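3.2 Between-session variation in grip strength

Grip strength was tested at Flakthorpe in April, before and after the training block. Each runner gave two maximal squeezes per hand, with a minute's rest between them, and the better one was kept. Negri and Cocco used the mean instead, which tends to give slightly lower scores – a point to bear in mind when comparing their results with ours.

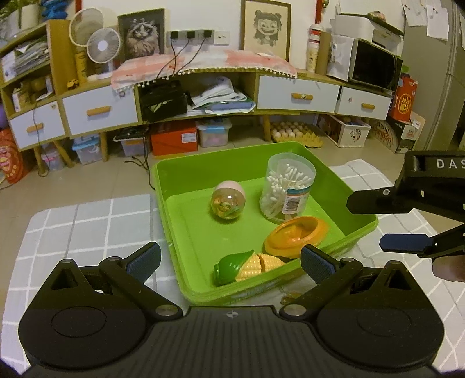
Figure 2. Green tray on the checkered mat.

Variation between sessions was larger than the training effect in 10 of the runners, so we make no claim about individual response. Genotype explained little of the remainder. Squeezing hard says little about fine handling, and objects as unlike as the capsule ball and the tub of cotton swabs in Figure 2 call for different grasps at quite modest forces. We therefore treat grip strength as a rough marker of general strength only. The Halász correction for body mass was applied to all scores, and leaving it out did not change the order of the groups.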